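Home Reviews Features Workshop Back Issues Subscribe

Practice rooms: a fortnight with the Ronley home pack
2022-01-06

I have wanted a robot to put my groceries away for most of my adult life. I still don't have one, but since December I've had the next best thing living on my laptop, and my tea has gone cold beside it more times than I'd like to admit.

The Ronley home pack is a simulator subscription. You get a bunch of furnished rooms, a two-armed robot with parallel grippers and a set of household jobs (mostly doors, knobs and racks), and you either drive it yourself or let your own control code have a crack. It costs $65 a month, with 12 rooms in the base bundle and a 30-day trial that doesn't ask for a credit card. Bless them for that!

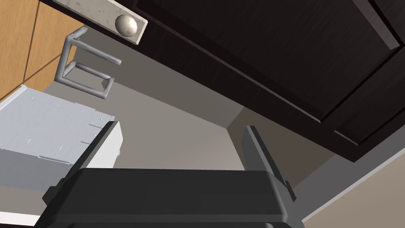 Ronley's gripper looks up at a dark cabinet door and its round cream knob.

Doors are where I started, and doors are where I stayed for the whole first weekend. My code was perfectly happy reaching for things at chest height and went to pieces the moment it had to look up. The wrist view is the culprit, or rather my reading of it – you tilt the hand and suddenly every line in the room is a diagonal. I'd colour-coded my notes by the second evening. They didn't help.

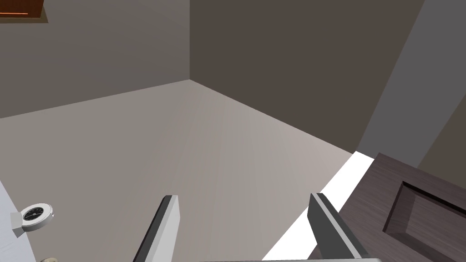 So I rang Si-eun Jeon, who looks after the room library at Ronley's office in Sallbridge, and whined at her for a while. She was very patient. "People steer by the big picture and then forget the hand has its own point of view," she told me. "Put both views side by side and slow the arm down to a crawl. You'll stop hating it." I did, and I mostly have.

What she's proudest of is the clutter. An older package I used for years, Sinaga, gave you a bench, a cube and a lot of nothing, and you could get very good at cubes. Ronley's rooms have furniture you have to think about, and the body of the robot is modelled too, so you're forever working out whether your own elbow is in the way.
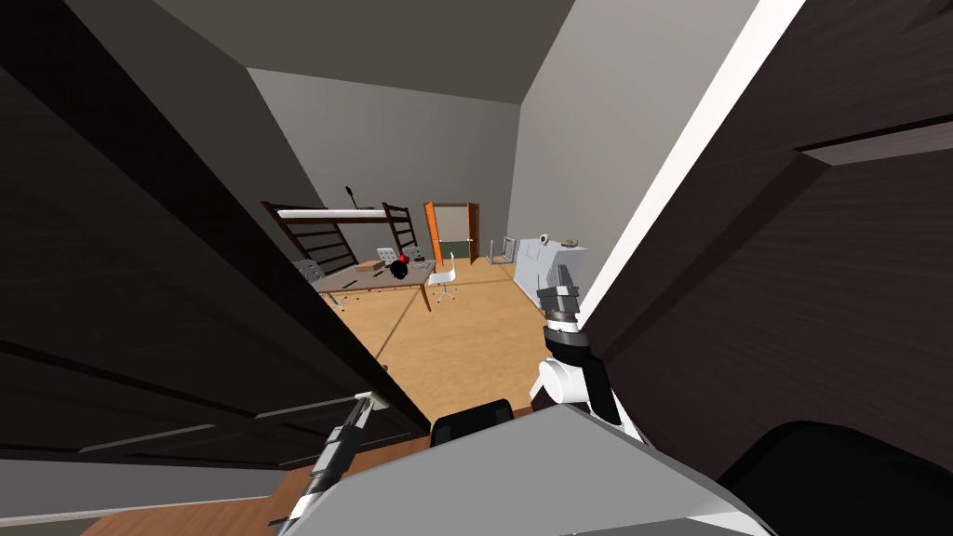 Now for the grumbles. Loading a room took five minutes on my old machine, every time, and the manual assumes you already know what half the menus do. The lighting is also a bit flat for my liking. If you're training anything that relies on a camera, you'll want the Branholm add-on, which lets you muck around with lamps and shadows, and I reckon it should've been in the box. 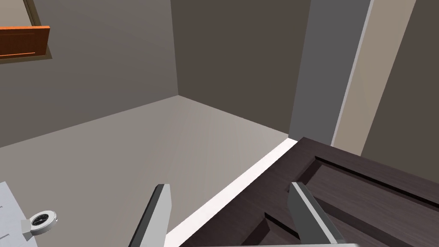
Judging distance remains my weak spot, and I've come to lean on landmarks. A plain grey floor gives you very little to go on from up high, so I look for a strong edge instead. The bright white strip running along the dark wood panel is a beauty for this: I line it up between the tips of the fingers and I know which way the hand is pointing. It's the sort of trick you'd pick up on a real arm as well, only with more swearing and a bigger repair bill.

Would I pay for it? For a couple of months, yes, happily, and I'd cancel once my door code was behaving. If you only want to play, do the trial over a rainy long weekend and see if it gets its hooks in. I'm off to have another go at that knob.

Comments (3)

tinshed_mick: Five minutes a room is rough. Mine's closer to one, but I did just upgrade the graphics card.

Priya L.: Does the trial include all the rooms or just a couple? Their site is clear as mud.

oldgreycoat: I miss Sinaga's cube. Simple times.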